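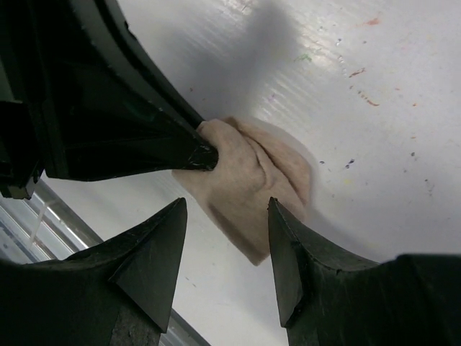
OK, a few of you asked how I'm getting on with the dynamo light setup on the Aubert, and I promised I'd write it up once I had enough miles on it to have an opinion. I have 1,007 of them now, so get yourself a cup of something, this is going to be a long one.

Background for the newer folks: the Aubert is my everyday bike, a lugged touring frame I bought secondhand with a bent fork and a very nice headset. I ride it to work, to the store, and out to the reservoir at Wasthorpe when the weather is decent (and sometimes when it isn't).

For years I ran battery lights on it. I like battery lights! They're bright and cheap and you can move them from bike to bike. My trouble was that I'd get home tired, leave them clipped on, and forget all about charging until I was standing in the dark at the other end of my commute the next evening with a headlight blinking red at me.

So last October I gave in and ordered a front wheel built around a Brastmont generator hub. I'd wanted one since I borrowed a friend's city bike on a trip to Vudholm, where it seemed like every bicycle in town just had its lights on, all the time, and the people riding them never gave it a thought.

First thing everyone asks: can you feel the drag? With the lights off, no, I can't, and I tried hard to. With the lights on there's a faint something, like riding on slightly coarser pavement. If I'm on the flat with a tailwind I forget it. On the long hill past the feed store I do notice, but I notice everything on that hill.

If you pick the wheel up and spin the axle in your fingers you will think you've bought a broken hub. It feels lumpy, like a bearing full of gravel. Those are the magnets and it's completely normal. I wish the little booklet had put that on page one, I lost a whole evening to it.

Second question is the wiring, and I won't pretend I enjoyed it. The wire from the hub to the headlight is short and easy. The wire to the taillight has to get all the way to the back of the rear rack, and a steel frame gives you plenty of tubes to tape things to and no really graceful way of doing it.

I ended up running it up the fork blade, along the underside of the down tube next to the shift cable, around the bottom bracket and up the left seat stay. I wound it around the brake cable housing wherever there was housing to wind it around. It looks tidy from three feet away and I've decided that's the distance I'm judging it from.

Leave slack at the head tube!! My first go was so neat and tight that when I turned the bars all the way to park it, the connector popped right off the back of the headlight. A gentle loop, bigger than you think it should be, and then turn the bars both ways before you trim anything.

Also, and I'm a little embarrassed by this one, the hub has two contacts and it does matter which way around the wheel goes in. I took the wheel out for a flat, put it back with the connector on the wrong side, and stood there wondering why my wire had gotten shorter.

Now the headlight. I was used to a battery light that throws a big round blob in every direction, treetops included. The beam on this one has a flat cutoff along the top, so all the light goes on the road where I want it and people coming the other way don't shield their eyes. The first night out I thought it was dimmer. By the end of the week I'd realized I could see potholes from much farther off.

Aiming takes some patience. I parked facing the garage door, marked the height of the lamp with a bit of tape, and tilted until the top edge of the beam fell a little below the tape. Then I went for a ride and changed it anyway. If you carry a heavy front bag, aim it with the bag loaded, it does shift things.

Speaking of bags, do look at where your light is going to sit before you order it. Mine was meant for the fork crown, and my handlebar bag would have blocked the top third of it. I ended up with a bracket on the front of the little rack, down low. Lower means longer shadows behind bumps, which I've come to like, though every small ripple in the asphalt looks dramatic for the first few rides.

The standlight is my favorite part and I hadn't even thought about it when I was shopping. There's a capacitor in each lamp that keeps it glowing for a few minutes when you stop. So I sit at a red light and I'm still lit up. I roll into the garage and the taillight stays on while I take off my shoes and my helmet and hunt for my keys, and it makes me happy every time.

Things that went wrong, in fairness. One of the spade connectors at the taillight worked loose on a gravel road and I rode home with no rear light and didn't know it. I've crimped it properly now and I keep a small battery blinky in my saddlebag as a backup. Please carry a backup, whatever system you use.

A word on tires, which I know sounds like a different topic! I went to 45 mm tires up front when the new wheel arrived, and I think half the nice things I've said about night riding come from that. You can't see everything, even with a good beam, and a plump tire forgives you for the crack you missed. If your fork has the room, I'd do both together.

Would I tell you to run out and get one? If you ride in the dark a handful of times a year, no, save your money and put a reminder on your phone to charge things. If you ride the same bike most days, and some part of that is in the dark, I think you'd love it. It's a fair bit of money all at once, and I put it off a long time for that reason.

I haven't had the hub serviced and it hasn't asked for it. I've wiped the contacts once and that's the whole maintenance log so far. I'll check back in at about 2,000 miles and tell you if anything has changed, and if the crimp has held.

Oh, and for the two people who asked about charging a phone from it: you can, with a converter, but I haven't tried it. My rides aren't long enough to run a phone down. If one of you has done it on a tour, please reply and tell me how slow you could go on a climb before it quit charging, I'd really like to know.

Last bit, I promise. Somebody wanted to know if I leave the headlight on during the day. I do now. The switch on the back is stiff and hard to reach with gloves on, so one morning I left it on and I haven't touched it since.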